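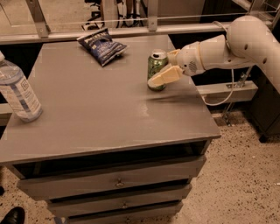
chips and water, patch day essentials

Skollero's November update is live on PC and I've already lost the whole morning to it

1/ The download was 12 GB, so clear some space first. Console folks are still waiting, sorry!

2/ The new Kiseck map is huge – lots of rooftops, a flooded subway, and one boss that wiped me twice before I found the ladder

3/ Zirkard got nerfed. Damage is down from 161 to 87 and my poor build is toast

4/ Co-op saves carry over now, finally. Back in after lunch if anyone wants to join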